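4.2 What the breakfast counter taught us

I should say at the start that I went into the kitchen trials a lot more cheerful than I came out. Maya Rizk and I had spent most of January on the shop-floor half of the study at Lirberg, where the parts are all the same shape and sit in the same tray all day long, and the arm did so well there that I more or less promised Vitória Frade we'd have the kitchen chapter wrapped up in a fortnight. She wrote that down, which I've regretted since.

The chores themselves sound like nothing. We picked 14 of them, all things I do half asleep before work: put the fruit on a plate, move the plate, open the drawer, hang up the tea towel, fetch a jar from the back and so on. The task list came out of the Sketance survey (see Section 3), with the four floor-cleaning jobs taken out as they need a machine that can drive about. I'd argued for keeping the counter as cluttered as a normal family's, and I still think that was right, even though it made my own life miserable! 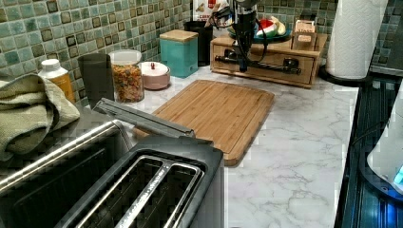 Figure 3. The counter with the arm in front of the wooden drawer box. The plate of fruit is on top of the box, and the chopping board is in front.

Look at how little room there is at the back. A jar up against the tiles can only be reached from the front or from above, and coming from above means getting past whatever else is standing there. Our planner (the Ivier one, with the settings given in Appendix B) is happy to think about one obstacle at a time, but with five or six close together it dithers, and I have watched it dither for so long that I went and made a coffee. The clear jars are a pain in their own way too, as the depth readings go straight through the sides and come back with the wall.

Then there's cloth. I don't think I've got anything clever to say about tea towels. A towel dropped over the toaster is a different shape every time, and the policy we trained on the Memon recordings had plainly learnt what a folded towel looks like and very little about what one does when you pull on it. Of the 21 towel attempts we logged, I'd call 12 a success if I'm being kind, and Maya, who was scoring separately, wasn't as kind as me. We report her numbers in Table 5.

Plates were the nice surprise. I'd expected the round ones to be a nightmare for a two-finger grip, but with the rim hanging a little way over an edge the arm could get hold of it quite neatly. Flat on a board is another matter, and most of our dropped plates started that way.

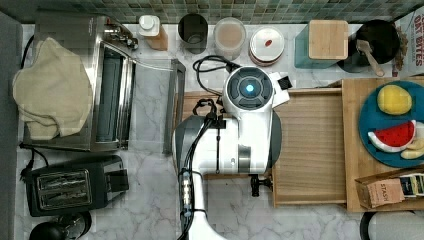
Figure 4. The work area from overhead, with the gripper above the wooden tray and the plate of toy fruit on the board to the right.

The overhead view is the one I'd tell anyone to begin with if they're trying this at home (or in a lab made up to look like one). You lose the heights, and tall things along the back wall turn into lids, but you can see straight away where the arm's own body is getting in the way. We'd blamed the grasp model for some 4 per cent of our failures before Vitória went back through the overhead footage and put them down to the arm blocking its own view of the target. I'd have missed that completely.

So can it do the breakfast chores yet? My answer is a grumpy "a few of them". It can shift solid things with a bit of space round them, and I'd trust it with a lemon. I wouldn't leave it alone with the towel or anything behind the toaster, and the drawer depends a great deal on the handle, as I'll get to in Section 4.3.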